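Visit report: Rumeswood office building, cleaning and floor care

Date of visit: 3 September 2019
Host: Barbara Mazurek, building operations, Rumeswood
Prepared by: Forough Khosravi, Drordale

Purpose

Drordale is due to renew the cleaning specification for its own two upper floors in October. The current document was written for carpet and painted drywall. The space we are moving into has wood flooring and one wall of bare brick, and the old text covers neither. Rumeswood has run offices of this type for several years and agreed to show us their routine and share the written version.

Getting there

Rumeswood is at the end of the Pestach tram line. Visitors should use the courtyard door and not the street door, which is alarmed during the day. Sign-in took longer than the walk from the stop. Parking is available behind the building but has to be requested in advance by plate number.

Background on the building

The building was a dye warehouse and was converted to offices in two stages. Brick was left exposed on the original outside walls. Partitions and later walls were plastered and painted white. The plank floor was laid during the second stage and has a gloss finish, recoated once so far. Mazurek would choose a satin finish if she were doing it again. Gloss shows every dull patch under the ceiling lights, and most of the complaints her team receives are about the look of the floor and have little to do with dirt.

Daily routine

Work is done top down and back to front. Desks and chair arms are wiped first, then window sills, then the floor. Floors are dry-mopped every day. Damp mopping is done twice a week with a flat mop wrung until it no longer drips. Standing water is the main risk on plank flooring, and the written routine gives a limit of 30 seconds for any visible wet film. If a section stays wet longer than that, the mop is too wet and the section is dried by hand.

Neutral floor cleaner is used at the dilution printed on the container. No vinegar, no steam, no polish. The previous contractor used a spray polish near the kitchen and the residue had to be removed before the recoat would bond.

Cloths

Microfiber is used for nearly everything above floor level. Cloths are sorted by color: pink and purple shades for desks and chairs, blue for glass, yellow for kitchens, red for restrooms. A color never changes area. The store holds 385 cloths in total, of which 125 are in the desk and chair group. That group turns over fastest.

Cloths are washed at 60 degrees Celsius without fabric softener, which clogs the fibers, and are line dried. They are washed separately from cotton because they pick up lint. A cloth is retired when it starts to push dust along a dark surface without lifting it. Retired cloths have one corner cut off and go to the workshop. 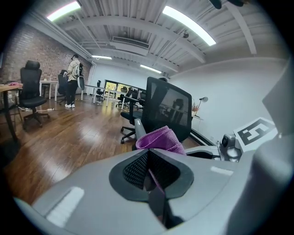 Chairs take more time than any other item. Mesh backs hold fine dust in the weave, and wiping alone moves it from one side to the other. The Rumeswood method is a soft brush attachment on the vacuum, applied from the rear, followed by one pass with a barely damp cloth on the front. Padded arms are wiped with the same cloth, folded to a clean face. The base is done last. Hair wound around caster axles is cut with a seam ripper and pulled out with tweezers. Mazurek's team does the full chair procedure once a month and inventories the chairs at the same time; the last count was 138.

Casters and floor wear

This was the most useful part of the visit for us. Hard nylon casters leave a fine gray track in a gloss finish within weeks. Rumeswood changed to soft-tread casters on every chair that stands on wood. The stems are a common size and the swap is done by hand, without tools, in most cases. One older batch of chairs had a different stem and was moved to a carpeted room.

Grit is the other cause. A soft caster that has picked up grit scratches as badly as a hard one, so the treads are wiped during the monthly procedure. Entrance mats were extended so that a person takes at least six steps on matting before reaching wood. Chair mats were tried and dropped. They trapped grit underneath and left an outline in the finish.

Brick

The brick is sealed with a clear matte sealer up to shoulder height and is bare above that. It sheds a small amount of dust, mostly from the joints. It is vacuumed with a brush head every quarter and is never wiped, as cloths snag on the surface and leave fibers behind. Desks are kept a hand's width off the wall so the vacuum hose fits behind them. Nothing is taped to the brick.

The painted walls are simpler. Scuffs at chair height are removed with a damp cloth, and anything that remains is touched up with paint kept in the store. The can is labeled with the room and the date it was opened.

Supplies

Floor cleaner and mop covers come from Żak, a small supplier on the same tram line. Delivery is monthly. Mazurek was satisfied with the covers and less so with the handles, two of which had loosened at the collar. She gave us the order sheet. Prices are left out of this report at her request.

Points to carry into our specification

Replace the existing floor section in full. State the floor finish by name and list what may not be used on it.

Add the wet film limit.

Adopt the color sorting for cloths, but with our own store list. We have no use for a separate kitchen color on the upper floor.

Check caster type and stem size on all chairs before the move. Order soft-tread sets for any that fail.

Add the chair procedure as a monthly item with its own time allowance. Our present contract includes it under general dusting, with no time attached.

Open items

Sealer product for the brick: Mazurek will look up the name in the conversion file. Time per chair: Rumeswood does not record it, so we will have to measure our own. Mat length at our stair entrance still needs to be checked against the door swing.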